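Pania arm: frequently asked questions

Last updated Sat 14 November

What is Pania?
Pania is a two-finger arm we are building in the shared workshop at Clalden. It picks up household objects and puts them down somewhere else. The control software is called Durnel and is our own.

Can I build one at home?
Yes. You need a solid bench, a drill and a fair amount of patience with cables. The parts list has 57 lines, and 28 of those are screws, nuts and washers.

How long does it take?
Ours took 34 evenings, including two wasted on a motor wired backwards. The wrist is the slow part. Leave the camera off until the joints move freely by hand.

What should I practise on?
Start with wooden blocks or a tin of beans. Move on to shiny and clear things once the grip is steady, as they are much harder for the wrist camera to judge.

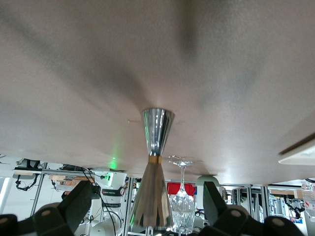

Glass needs a low grip force and a slow approach. In Durnel, set both before you close the fingers, and test the settings on a plastic cup first.

Why is the picture from the wrist upside down?
The camera bracket only fits one way up. Turn on "flip view" in Durnel if it bothers you. The arm works the same either way.

Does it work with the Vieira controller board?
The newer one, yes. The old board loses its settings when the power goes off, and we have stopped supporting it.

Can I use the arm at Clalden?
Members can, after an induction. The next free slots are listed on the sheet by the door.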